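Jornada de puertas abiertas en Birnau: la robótica de servicio se acerca al público

El centro de demostraciones de Hilto en Birnau abrió sus puertas en mayo para presentar el programa Jatoi, dedicado a la manipulación de productos de alimentación. Al término de la visita, la responsable del programa atendió a esta redacción.

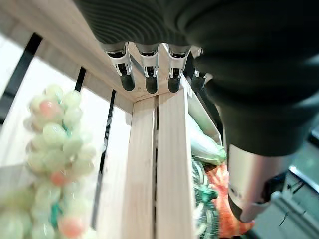
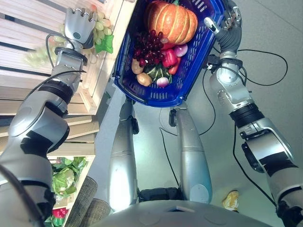 Manos robóticas, cajones de madera y frutas y hortalizas en la demostración.

«La frutería plantea exigencias muy distintas de las de un almacén convencional», explicó. Según indicó, las formas irregulares y los envases de malla figuran entre las cuestiones prioritarias del equipo – junto con la seguridad de las personas que comparten el espacio.

La jornada reunió a unos 186 asistentes, repartidos en 3 turnos. Preguntada por los plazos, la responsable se mostró prudente: «No hemos fijado una fecha de comercialización. Antes debemos completar los ensayos previstos con Arnley», entidad colaboradora del programa desde hace 2 años.

El centro prevé repetir la convocatoria en otoño, con inscripción previa.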